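Arash Tabrizi
2023-05-28

A few people asked how we're collecting demonstrations on the two-arm setup, so I'm writing it down in one thread. It's the version we're running now. The April version was different and I'll get to that.

The short description: one person drives both arms through a task, we record joint positions and video the whole way, and the policy trains on the recordings. The task is a handover. Left arm picks up a part, right arm takes it, right arm puts it down on its own side.

We have 184 good episodes so far. "Good" means the handover finished, neither arm hit a joint limit, and the operator didn't stop to think for more than 2 seconds. That last rule throws out more than the other two combined.

The pause rule came from a bad first model. It would reach toward the part, stop short, and sit there. We looked at the data and that was what I had been doing. I was hovering while I lined things up, and it learned to hover.

So now you plan the grasp before you press record. If you get lost halfway, you finish the motion badly and mark it as a fail. Don't freeze and don't back up to fix it in the middle of a good run.

We do keep some recoveries on purpose. They're in a separate folder and recorded as recoveries from the start: part slightly rotated, gripper already a little off, then fix it and continue. 30 of those so far. I'd like more but they take longer to set up.

Session length matters more than I expected. We do blocks of 10 and then swap operators. By the end of a longer block my paths get lazy and they all start to look the same, which is easy to see if you overlay the wrist positions.

Shirin Mazandarani drives the other half of the blocks. Her approach paths are flatter than mine and she closes the gripper earlier. I was worried that mixing two styles would confuse the model. With this much data I can't say yet either way. Every episode has an operator tag so we can train on one of us and compare.

On start positions: in April we had tape marks on the table and put the part on the same mark every time. Training loss looked great. Then I moved the part by the width of a finger and the arm closed on air. We threw out that whole set and took up the tape.

Now the part gets dropped by hand before each episode, wherever it ends up inside reach of the left arm. Other objects get left out and moved between blocks too. If it only ever sees a clean table I don't trust it on mine.

Shapes: we started with blocks and they were too easy. Any grasp works on a block. Printed parts with holes and ribs are better practice, and they're light, so if you drop one you just go again. The lattice pieces flex a little if you squeeze hard. You find out quickly that your gripper force was set too high.

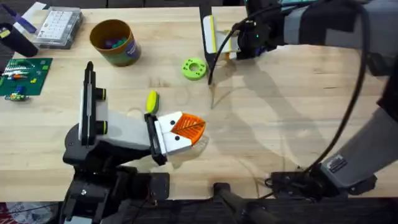
The other thing with thin parts is where you grab them. The right gripper needs somewhere to hold, so the left one can't take the whole thing. I aim to leave at least half the part free. When I don't, the two sets of fingers end up fighting over the same spot and the episode is a fail.

Timing of the release is the hardest bit to teach. Close right, wait a beat, open left. If you open too soon it falls. If you open late the right arm is already pulling. I do the beat by feel and I'm sure it varies. Shirin counts under her breath and hers is more even in the logs.

Things we log per episode: both arms' joint angles, commanded and measured, gripper opening, the video, operator, part ID, pass or fail, and a free text note. The note is the one I nearly left out. It's where "cable caught" goes, and I have searched for "cable" more than once.

Tools, for those who asked. Recording runs on Sillura, which is our own set of scripts and not released. It's mostly a file writer and a start/stop key. Clisgate is what we call the review page, where you scrub through an episode and press keep or drop. Neither one is fancy.

Review is done by whoever didn't drive. I pass my own episodes too easily. We found that out by swapping for one block, and Shirin dropped several I had kept. She was right about all but one, and I'm still a bit annoyed about that one.

Known problems. Afternoon light comes in and the arm shadows get long. Most of our episodes were recorded in the morning, so I expect the model to be worse later in the day. The fix is to record in the afternoon, and I keep using afternoons for training runs.

Also the clocks. Video and joint data drifted apart by a few frames on the longer episodes. We now resync at the start of every episode. The old ones got corrected in a script and I checked a handful by eye.

Next up is another set with Shirin driving the first blocks, afternoon only, then a retrain from scratch. I'll post the results whether they're good or not.

If you're doing two-arm handovers and have a better way to get an even release, please reply. I'm thinking about a foot pedal.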